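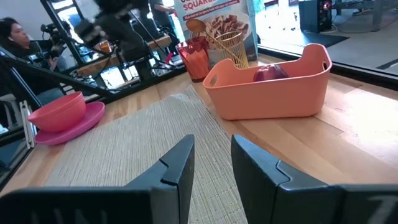

From: Leonie Pfister
To: small holders list
Subject: Re: Navon offer for Pesuvico - do we have to answer the letter?

Quick one before I get on a train. Read the offer papers last night, all of it except the tax appendix, which I gave up on.

Short answer, no. You don't have to send anything back. If you do nothing you keep your shares and Navon has to get to its threshold without you. The form with the blue border is only for people who want to sell now. Several people on here seem to think it's a vote. The vote is a seperate card and comes from the company, not from Navon.

On price. 58 cents a share, cash, no paper alternative. I have 900 shares so you can work out that I'm not retiring on it. What bugs me is the Celtley stake. Pesuvico bought into Celtley when old man Tudose was still chairman and it's been sitting in the accounts at cost ever since. Nowhere in the papers is there a current value for it. If it's worth what he used to claim at the annual meetings then 58 is thin. If it isn't, fine, but then say so.

Also two directors are recommending the offer and both have been promised seats on the Navon board. It's disclosed, page whatever, small type. Not illegal. Would of liked to see it in the chairman's letter though.

What I'm doing - sitting tight, and writing to the company secretary to ask for the Celtley number. Happy to share the letter, just email me off list. Please don't all copy it word for word, they bin those.

Broker question from before: if your shares are in a nominee account, the broker's deadline is earlier than the real one. Mine is 2 days earlier. Ring them.

More when I have signal.

Leonie

Earlier message, quoted in full:

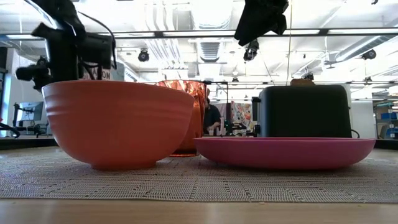 > Has anyone else had the thick envelope from Navon? Mine came with a form and a return envelope and no real explanation. Do I lose my shares if I ignore it? I've held Pesuvico from when Tudose ran the thing out of the depot and I'd sooner hang on, but my daughter says they can force you out once they have enough of the others. Is that right? And does anybody know what happens to the November dividend, do we still get it or does it come off the price? Can't find it anywhere in the booklet.

Sorry, missed the dividend bit. Page after the timetable. You get it if you're still on the register that day, and it does NOT come off the price. And yes, your daughter's right about being forced out, but only once they are over the threshold, and you'd be paid the same.

L.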